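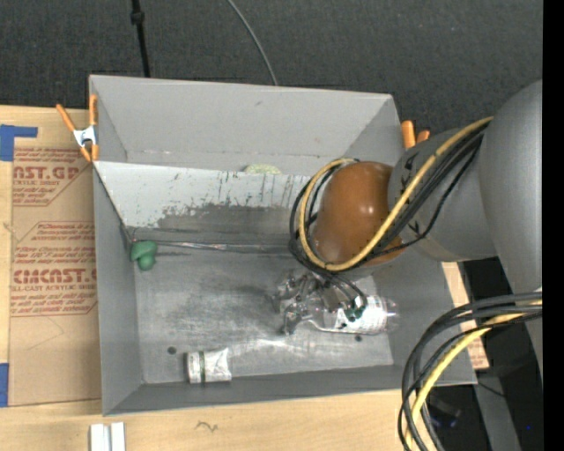

Bin work at the Grevel bench. Arm over the bottle, two smaller things still on the floor of the bin.

3 min read

About us

Grevel is a small robotics group in Flembridge. We work on one problem mostly: getting a robot arm to pick things out of a bin without a person lining them up first. Bottles, caps, crumpled stuff, things lying on their side against a wall. Easy for a hand. Still hard for a gripper.

We started out building custom feeders for packaging lines. Did that for a while, got tired of making a new feeder for every new part. Now it's research, plus a bit of contract work to pay for the research.

What we do

Our method is called Amness. Short version: the arm doesn't plan the whole pick up front. It moves in, looks again when the fingers are close, and corrects. If the grip looks poor it backs off and takes the next best object. We train it on real picks in real bins, scratches and glare included. Simulated bins were too clean and the results didnt carry over.

Clear plastic is what we care about most right now. Depth sensors see straight through it or get confused by the shine, so Amness leans on the plain color picture for the last stretch and uses depth only for the walls and floor.

Where it stands

Latest run: 195 attempts on mixed loads, 2 bin layouts, one with a divider and one without. Before the second look was added we had 55 failed picks over the same set. We're writing up the after numbers now, with the failures sorted by type. Corners are still bad. Anything tucked against a side wall is still bad. Flat items, don't ask yet.

Layouts get changed a lot. Clamps, tape, sheet material, whatever holds. We'd rather rebuild a bin in an afternoon than wait for a nice one.

Ginting

Ginting is our shared log of picks, good and bad. Every attempt goes in, with the operator's note if there is one. Partner labs can get read access, write to us and say what you're working on. Please say which gripper you use, it saves a round of emails.

Working with us

We take on 2 outside projects at a time. Both slots full untill the end of the summer. Student visits ok, April was busy but we have room again.

Page updated 2021-05-21

14 shares
3 comments

binpicker_s
Does the second look cost much cycle time? We dropped something similar because it was too slow for our line.

Grevel
Yes it costs time. Less when the first approach is good, the correction is small then. Numbers will be in the writeup.

mtl_lab
Would like to see the divider layout compared seperately. Sent you a mail about Ginting access.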